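Sorting tables draw a crowd at Plovville community room

2 min read
14 shares | 6 comments

PLOVVILLE – A reuse group that collects leftover school and office supplies has moved its sorting work into the community room on Parsa Street, and residents can now drop off small items there every afternoon in October.

The group, Grondura, takes the things that pile up at the bottom of desk drawers: rubber bands, hair ties, plastic rings, clips, key tags and short lengths of cord. It sorts them by type and color, bags them and passes them on to classrooms and after-school programs in the county. Everything is free to the people who receive it.

Until this fall the sorting was done in a storage unit behind the Cinora building supply store. The unit had one light and no heat, and the group could work there only in the warmer months. The town offered the community room in the summer, at no charge, for a trial period of six months.

"We had bins stacked up to the door," said Parisa Golestani, who runs the group. "You had to take three of them outside before you could open one. Now we can put things out on a table and see what we have."

The room has light wooden tables, and the sorting is done straight on the tabletop. Bands and rings are spread out first and then picked up into plastic baskets, one color of basket for items that are ready to bag and another for items that still need a second look. Golestani said the system is simple on purpose, as people who come in for a single hour need to be able to start right away.

Stretched or cracked bands are thrown out. Rings and coils are kept if they hold their shape. Anything with a sharp edge goes into a separate tin, which only adults handle.

The group packed 1,800 bags last year, most of them going to elementary schools. Teachers use the bands and rings for counting, for art projects and for holding rolled posters. One second-grade classroom asked for coils only, and got a whole box. Golestani said she would like to pack more this year but has not set a target. Storage is still the limit – the community room has one closet, and the group shares it with the chess club and the blood drive.

Requests have gone up since the move. There are 16 schools and programs on the list for this school year, and two more have asked to be added. A school that wants supplies fills out a one-page form saying what it needs and how many children will use it. Orders are packed in the order they come in, and a school picks up its own box.

Drop-off hours are 2 p.m. to 5 p.m. Items should be clean and dry and should come in a bag or small box that can be left behind. The group asks people not to bring batteries, scissors, markers or anything made of glass. Larger items such as binders and desk trays are not being taken at this time, although Golestani said that may change if the town extends the use of the room past the trial.

The group also needs plastic baskets with open sides, of the sort sold for kitchens and bathrooms. Used ones are fine. Baskets with broken rims or missing handles can be left too, as long as they stand up by themselves.

Anyone who wants to help sort can come in during drop-off hours without signing up. Children under 10 should come with an adult. There is room for a dozen people at a time, and coffee is provided. Parking is behind the building, and the side door on Parsa Street is the one to use. The front door stays locked until the evening programs begin.

Bagged sets will be handed out to families at an open table on the last afternoon of the month. The first 50 families will each get one mixed bag, and any bags left over will go into the school orders.

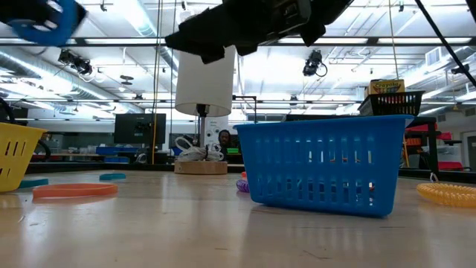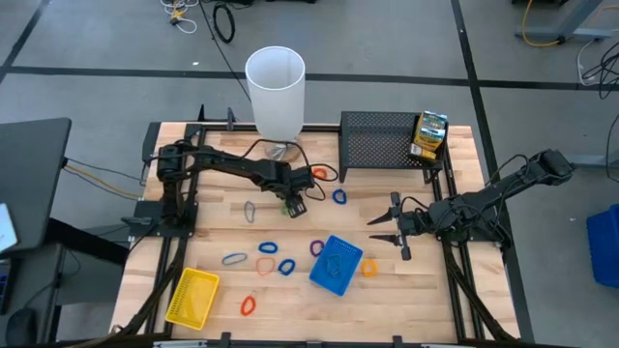
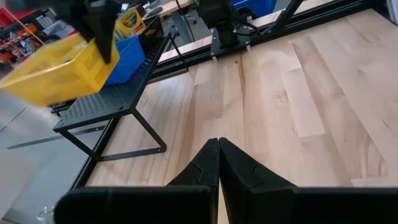
Wooden tabletops and colored plastic containers in the community room on Parsa Street.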